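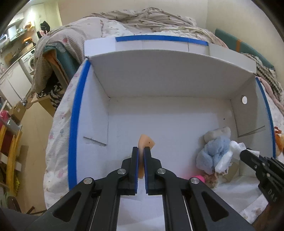 1/ The great soft toy sort-out has begun!

I've been putting this off since November and I'm so glad I finally got stuck in. One white cardboard box, a flap folded out, a bit of blue tape along the edges, and the plushies can start going in. The light blue one has my whole heart (all those squishy rounded folds!!)

2/ For anyone new here, this is round one of clearing the spare room at Ladefoged, our wonky little weatherboard place. The toys have been living in 3 different cupboards plus the bottom of the linen press, and every time I want a pillowcase I get a rabbit.

3/ My favourite trick so far: fuzzy things all down one side, the other side left clear for now. Brown, beige-grey, white, blue, and a pop of bright pink in the middle of it all. I didn't plan the colours but gosh they look good together, like a tub of fancy gelato.

4/ Someone asked about washing. Cold gentle cycle inside an old pillowcase, then flat on a towel in the shade. Anything with a music box in its tummy gets a sponge and a stern talking-to instead. The bigger bears take nearly 3 days to dry right through, so start early!

5/ Names, because I know you'll ask. Kukus is the elephant with one ear (staying forever, not up for discussion). Nudby is the floppy seal. Flikeck was named by a four-year-old and I still can't tell you what animal Flikeck is meant to be.

6/ Keepers are going on the high shelf, the rest are off to the toy library once they're clean and I've checked the seams. Dolls' clothes tomorrow arvo, and there's a whole suitcase of them. Send tea!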